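Unit 5: Budgeting for a household manipulation cell
Course notes, R. Desjardins. Costing sheets prepared by Isabelle Campbell.

Read the Unit 4 notes on payload and reach before the session. The costing sheet is on the course page.

5.1 Scope

The exercise concerns a cell for furniture tasks: opening drawers, working close to rails and panels, moving light items on and off a shelf. The buyer is Charbonneau, a maker of fitted storage, which wants to know whether a robot can exercise its cabinets in durability trials. The technical work starts in simulation. The budget has to cover that phase as a proper line, with its own staff hours, and it has to say what must be known from it before a purchase order is raised.

Two bids are supplied. Honeck offers a single arm with a parallel gripper and a service contract. Cellico offers the arm alone and leaves the gripper to the buyer. The headline prices cannot be compared until the gripper, mounting plate, cabling and safety assessment have been added to the second bid.

5.2 What the simulation phase must settle

Clearance is the first item. A finger that works near a rail has to reach its target without touching the rail or the panel behind it. Finger length and tip shape follow from this, and custom fingers are quoted separately by both suppliers. In the first view a black finger is close to a wooden panel that carries a white rod.
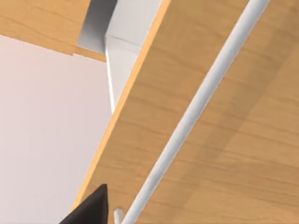 Should the fingers be ordered together with the arm?
Order the standard set with the arm and hold the custom set back until the clearance study is finished. Reserve the money for it in the first-year budget, under tooling, so that the later order does not need a second approval.

Drawer travel is the second item. Record the full extension, the height of the front panel above the floor and the distance to neighbouring furniture. These values fix the position of the base and decide whether a fixed pedestal is enough. A linear track roughly doubles the cost of the installation in the worked figures, and it should be bought only if the drawer and the shelf cannot both be served from one position.

Contact forces are the third item, and simulation is weakest here. Rendered wood can look convincing while the friction and stiffness behind it are default values. Budget for a force gauge and for a short measuring session on real cabinets. Without measured values the simulated pull force should not be used to choose a gripper.

5.3 Simulation costs

Nosa, the simulation package used in this course, is licensed per seat. Students tend to enter the licence and stop there. The sheet has separate rows for:

Modelling hours (cabinet, drawer, shelf, loose items)
Compute, rendering and storage
Checking of models against drawings
Reruns after a design change

Allow 165 hours for modelling and checking together, and 8 hours for each rerun. Multiply by the internal rate on the sheet. The baseline for comparing bids is 554 simulated trials, all run with the same furniture layout. If the layout is altered between bids, the comparison is void and the trials are repeated at the buyer's cost.

Rendering is charged separately from physics. Soft shadows and realistic wood are needed only where a vision system will be trained or tested on the images. For a reach study they can be switched off, and the row reduced to match. The second view has the drawer open beside a shelf with a cup on it, and shadows falling on the floor in front.

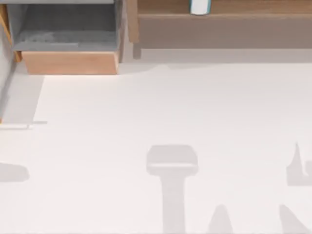
Planning and Procurement

5.4 Order of spending

Release the funds in stages. Stage one covers licences, modelling and the force measurements. Stage two covers the arm, controller, standard gripper and base. Stage three covers custom fingers, any track and the vision hardware. Each stage closes with a written result, and the next is not released on a verbal report.

Lead times are often longer than the simulation phase. A refundable deposit on the arm is acceptable in stage one – a full order is not.

5.5 Recurring costs

Enter servicing, spare finger pads, software renewal and operator training for every year of the plan. The Honeck contract includes servicing but excludes wear parts. Cellico charges for each visit. Use the same number of visits for both bids and state it on the sheet.

5.6 Submission

Hand in the completed sheet and a one-page justification before 17:00 on Sunday. Show tax on its own row. Sheets with merged cells will be returned unmarked.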